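### 3.2 Bins, blocks and where we put them

I'll admit I spent far more time choosing bins than I'd planned. My co-author, Ulla Nygård, thought any old box would do, and for the first 15 layouts that's how we worked. Then I went back over my notes and found I'd been writing "the bin" for different bins, so we sorted ourselves out and started recording size and position properly (a bit late, I know!). Figure 3 gives an idea of how much the white ones can differ, even when they share a colour and a table.
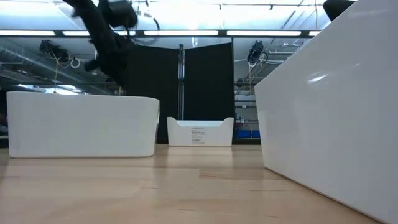
**Figure 3.** Three white plastic bins set at different distances on the wooden tabletop. The small centre bin has raised ends and a lower front wall.

I'm fond of the small one. The dip along its top edge makes it a different sort of target from a big bin with tall walls, and I wanted that variety in the Prekby layouts. We kept the printed label on the front too, which Ulla would happily have peeled off.

The blocks were an easier choice. We went for strong, plain colours that stand out against the pale and brown strips of the tabletop, and I tried hard not to line them up neatly with the grain. 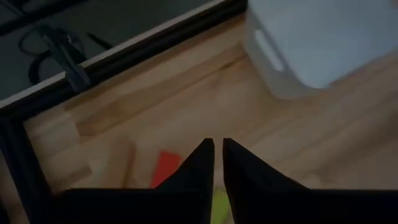 My favourite layouts have a block sitting at a bit of a tilt, the way things land when you tip out a toy box and walk away. Neat rows look lovely on paper, but they aren't much like a real mess. In all we logged 147 layouts, and for each one I wrote down the block colours, the bins in use and which side of the table they stood on. Section 3.3 covers the order we tidied them in.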